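Britberg adds wire dish rack to Trikness kitchen range

Homeware firm Britberg is adding a black wire dish rack to its Trikness range of kitchen goods. The rack goes on sale in February through the company's own website and its shop in Estitz, and will reach other stockists later in the spring.

Trikness began as a small range of plates and bowls for shared kitchens. Customers who bought the plates have often asked for something to stand them in, and the new rack is the answer to those requests. It is an open wire design meant for a worktop, and it takes plates on edge so that water can run off both faces.

The rack was designed for Britberg by Zeman, the studio that also drew up the first Trikness plates. Work started with a simple question: what happens to the plates between the sink and the cupboard? In many of the homes the studio visited they were left lying flat across the worktop, taking up the space needed for the next job. Mixed crockery made matters worse, as racks made for one size of plate tend to let smaller ones slip and larger ones lean.
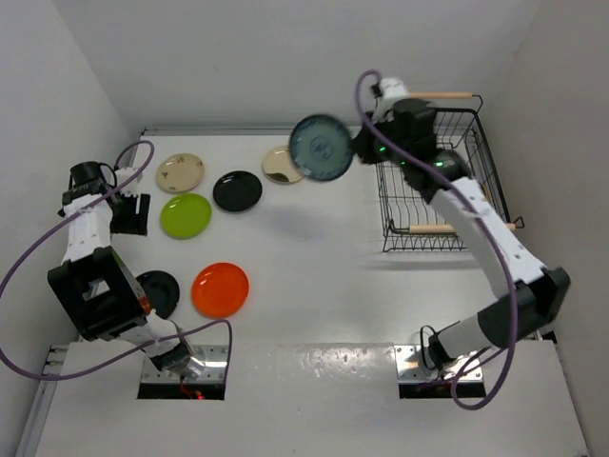 The design team settled on wire early on. A solid tray with moulded slots was tried and dropped, mainly for the reason that it was hard to clean in the corners. Wire can be rinsed under the tap, and it lets air move between the plates. The finish is black to sit alongside the darker pieces in the range – though it is expected to sell just as well to people who own nothing else from Trikness.

Britberg asked for a rack that could be loaded from the front or the side without having to be turned round. It also wanted one that could be pushed into a corner and left there. Several early versions had tall handles, and these were taken off after they got in the way of plates being put in at an angle.

Zeman spent 8 weeks on the loading work alone, using plates in different sizes and colours on a plain white tabletop. The studio looked at how far apart plates need to be for a person to pick one out without knocking its neighbour, and at how a plate behaves when it is lowered on its edge and let go. Changes to the spacing of the wires came directly out of this stage.

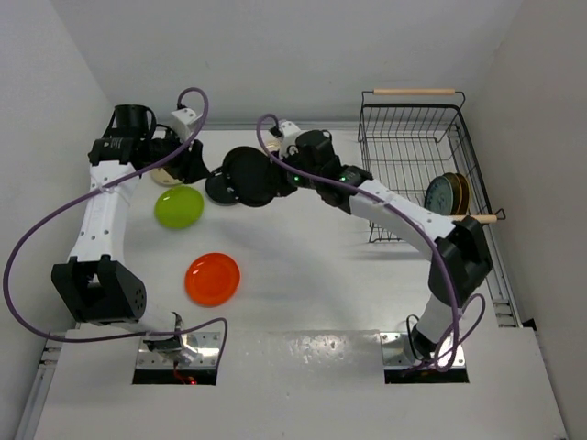 A dark plate held on edge above the table, with a cream-coloured plate and the wire dish basket nearby.

The company says the rack is aimed at small kitchens, student houses and workplaces where washing-up is done by hand and several people share one sink. It will be sold flat in a cardboard sleeve and needs no tools to put together. Care instructions are printed on the inside of the sleeve. The rack should be wiped dry now and then, and should not be cleaned with wire wool or anything else that could scratch the coating.

Two sizes are planned. The smaller will be in the first delivery, and the larger will follow once the Estitz shop has had comments back from its first customers. Spare rubber feet will be sold separately in packs of 4. Anyone who already has the Trikness plates will find that both sizes take the full set, including the side plates.

Britberg will show the rack at its Estitz shop throughout February, together with the current plates and bowls. Visitors are welcome to bring a plate from home and try it for fit. The rack can be returned within 30 days if it turns out to be wrong for the space, provided the sleeve is kept.

Stockists who want to order ahead of the spring delivery can ask for a trade list from the Britberg sales office. Product sheets with full measurements are available from the press office on request.

Notes to editors

Britberg sells kitchen and table goods from its base in Estitz. Trikness is its range of everyday crockery and washing-up items. Zeman is an independent design studio.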